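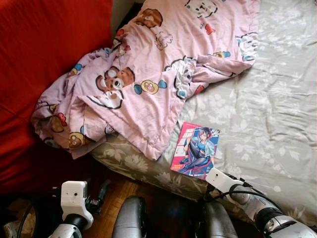
Making the Bed, Sort Of: Bedding and Small Belongings in a Shared Room
Project report by Wael Saber
Skokville Evening College, Home and Daily Living

When I picked this topic in October my classmates teased me a little, and I can't blame them, but I have grown very fond of it! I wanted to know what really ends up on a bed during an ordinary day, and how much of it has to be moved before anybody can fold a blanket or pull a sheet straight.

I kept a diary for 16 days and wrote over 4,000 words in it (far too many, my teacher told me kindly). The bed in my report has a pale gray sheet with a faint white floral pattern, and on it a pink blanket covered with cartoon animal faces, bears mostly, which I have come to know very well. A bunched blanket takes up far more of the bed than you would guess, and small things end up wherever there is sheet left over. A thin paperback lying flat near the front edge is the perfect case. You have to find it a home first, and then of course you open it and read a page or two, and there goes your morning.

I tried 2 ways of working. In the first I folded the blanket straight away and dealt with the small things after. In the second I cleared the sheet first, books and all, and I much preferred that one, although it felt slower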